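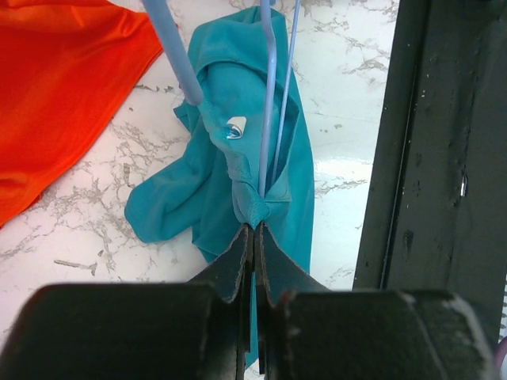
Nam-gil Jin would rather put the hanger in through the hem every time. He wrote as much beside the last entry: "Neck first is quicker until you stretch a collar, and then you have a stretched collar for good." He also wants the shirt spread out before the hanger goes anywhere near it.

January, clothes rail, afternoon

Mostly T-shirts this time. I wanted to settle how we lay them out and hang them, and write it down so the next entry can start from the same place.

Start with the shirt front up, neck toward the rail. If it has been sitting in the bin it comes out as a ball, and a ball has to be opened up from the hem. Picking at the middle makes it worse. Find both bottom corners, pull them toward the front of the table, then do the sleeves. A sleeve folded under the body is the usual problem. You don't notice it until the shirt is up and one shoulder sits lower than the other.

Hanger goes flat on the shirt first, hook past the collar, to check the width. The thin ones bend a bit if you push on one end, so push near the hook. One shoulder in, then the other. Straighten the neckline before lifting. I tried straightening after lifting and the shirt slid off the far side twice.

The marble-pattern top is slippery under the Florow shirts. Cotton ones stay where they are put. Try a towel underneath next time, or don't, it may just bunch up along with the shirt. 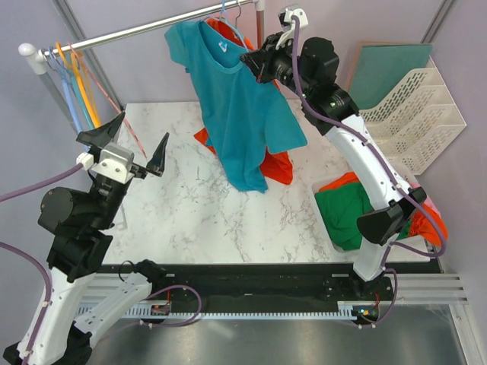

5 min read

Two shirts close together on the rail get in each other's way. The back one shows at the collar of the front one and the hems end up mixed on the tabletop. I would leave a hand's width between them, more if the sleeves stick out. The rail is low enough that shirts rest on the table at the bottom, so they never hang fully straight. That is fine for hanging practice but no good for getting creases out. Camberg has a taller stand in the back room. Ask before taking it, the feet are loose.

Grab points: shoulder seam near the hanger is the one that works. Lower down the sleeve, the whole shirt turns on its hook. By the collar, the neckline pulls open and the hanger tips.

Weighed the bin on the Brellen scale. 3,640 g with everything in it, 862 g empty. Not needed for anything yet, but I would like to know if a fuller bin changes how badly things come out tangled. My guess is yes. Folding in halves and stacking would fix it, but then we are not starting from a crumpled shirt, and that was the point.

Timing: best one today was 13 seconds from flat shirt to hook on the rod. I didn't write down the slow ones and should have. Starting from a crumpled shirt is a different job and needs its own column.
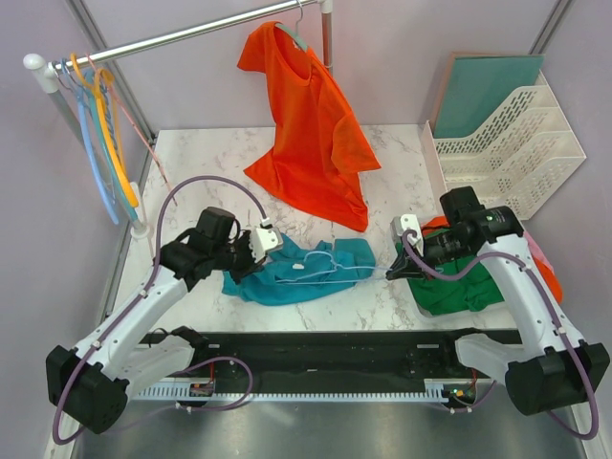
Light blue hanger across the teal garment, orange T-shirt on the rod.

Spare hangers go on the left end so the right side stays free for whatever is being hung. Keep that. When the spares drift toward the middle, the hooks catch on each other and you pull off two at once. The pink one is the thin one, and I would save it for light shirts.

Color is handy for notes - "teal on light blue" is quicker to write than a label number - but teal on teal is hard to follow at the collar. Don't pair them if there is a choice.

On hem first against neck first: I don't have enough to say. Hem first is slower for me and easier on the collar. Nam-gil's point about spreading it out beforehand I agree with, and it is in the steps now.

To do:
- same shirts again, hem first only, and write down every time
- separate column for crumpled starts
- mark the hand's-width spacing on the rod with tape
- ask Sun for a few more of the light blue hangers
- long sleeves after that, not before

Recent entries
Folding towels in thirds
Sorting the sock bin
Camberg stand: loose feet
Pants on clip hangers, first try
Florow shirts, washing notes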